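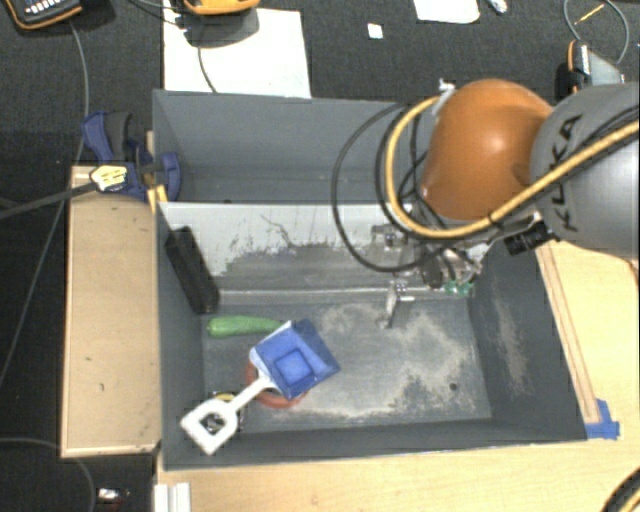

Two gray bins under the KUKA arm.

About Skidgate

Skidgate makes and ships puzzles. Jigsaws, mostly — the old-fashioned cardboard kind with thick pieces that click when they go in — plus a growing shelf of mazes, cube puzzles and pocket games for long train rides.

We started 14 years ago with one design, a harbor map called Bunting that we'd drawn for our own families. The first print run was small and the sky was far too hard (sorry, early customers!). People wrote in to complain about the sky and then ordered another one. We still sell Bunting today, and the sky is still hard, though we did add a few seagulls to help you along.

What we make

Most of our jigsaws come in 600 pieces. We love that size. It fills a rainy weekend, it fits on a normal kitchen table, and you can still find room for dinner at one end. For the truly stubborn there's Sotitz, our mountain village panorama, which runs to 3,735 pieces and comes sorted into bags so you can work on it one street at a time. We've had letters from people who finished it over a winter and people who framed it half done, and we enjoyed every one of them.

Urko is our line for younger puzzlers. The pieces are big and chunky, and the pictures are full of little things to find: a fox in a rowboat, a baker who has lost his hat. Grown-ups end up doing them too, we hear.

How we pick a picture

We work with illustrators who like detail as much as we do. Every new design gets cut as a test copy and left out on the lunchroom table, where anyone walking past can sit down and have a go. If it's still in pieces a month later, we go back to the drawing board. Patches of plain color are usually the trouble, and we argue about those a lot — cheerfully!

Missing a piece?

Write to us with the name of the puzzle and a photo of the gap, and we'll mail you a replacement free of charge. Check under the couch first, and then check the dog's bed.

Come and see us

Our shop carries the full range, including 40 retired designs you won't find online. There's a swap shelf by the door: bring in a puzzle you've finished and take home one you haven't. New designs come out every October, and the test table is open to visitors all that month, so pull up a chair.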